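Print this page | E-mail this page

Seating in the Study Rooms at Skestivton - Project Report

The Ovari catalog says its padded chairs stay comfortable for a full work day. We doubted that. Over 15 sessions in August we asked 93 students to rate the seat, the back and the armrests after an hour of reading.
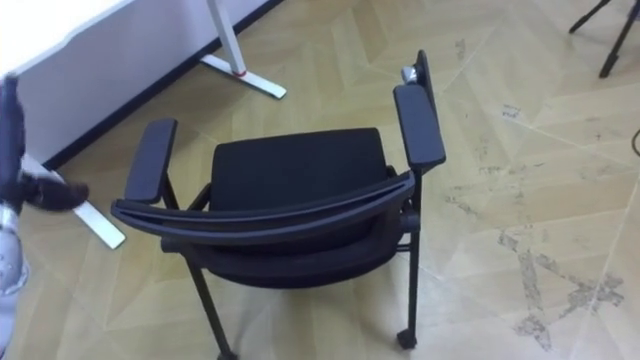

Figure 1. Black office chair with padded seat and armrests.

Only 16 students gave the armrests a top score, and nine of those never used them. The seat did better - but an hour is not a work day, and we can't say the catalog claim holds. The Bouzid survey we copied our questions from has the same gap.

Print this page | E-mail this page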